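Support > Hand-Held Grippers > Spills and Faults

What to Do After a Liquid Spill During a Pouring Task

Pedgate Operations Desk
Updated 09/12/2023
Reading time: 3 min

This procedure applies to all stations that use the Herum hand-held gripper with open containers. A spill must be treated as a fault, even when the amount of water is small.

Step 1. Stop and hold

Stop recording. Keep the fingers closed and the bottle upright over the table. Do not reach for a fallen cup with the gripper. Water can spread well past the cup in a thin streak, and stray drops are easy to miss on light wood.

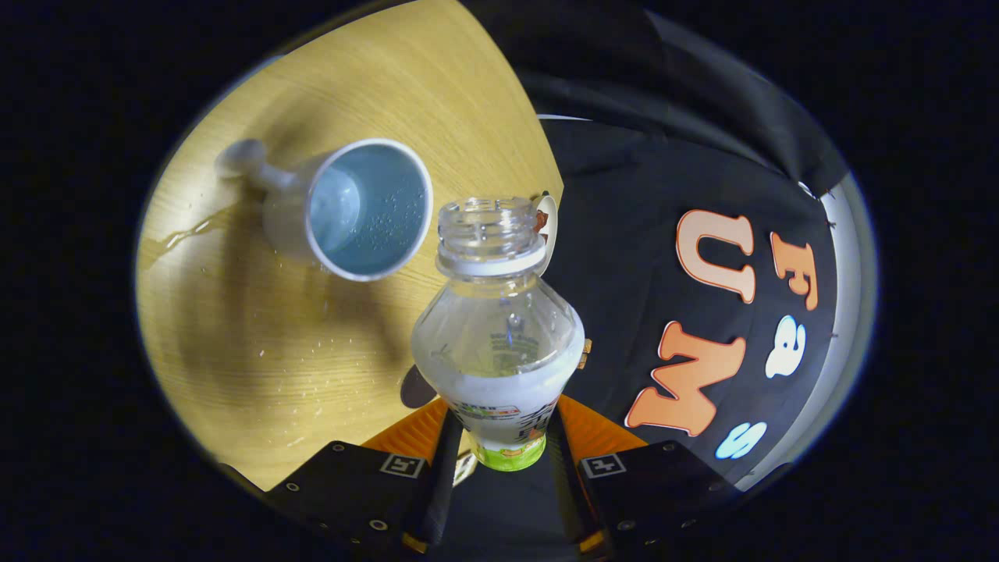 Step 2. Set the bottle down

Lower the bottle onto a dry part of the table, open the fingers slowly, and move the gripper at least 15 inches from the water.

Step 3. Dry and inspect

Wipe the table first, then the cup, inside and out. Check the following on the gripper:

- Both orange pads, including the edges
- The square markers on the fingers
- The screw holes in the finger plates

If water has entered the body, switch the unit off and tag it for service. Otherwise, let it stand for about 5 minutes before use.

Step 4. Report

Mark the take as failed in the Savchuk log. Two spills at one station in the same shift require a supervisor's review before work resumes.

3 comments | 2 shares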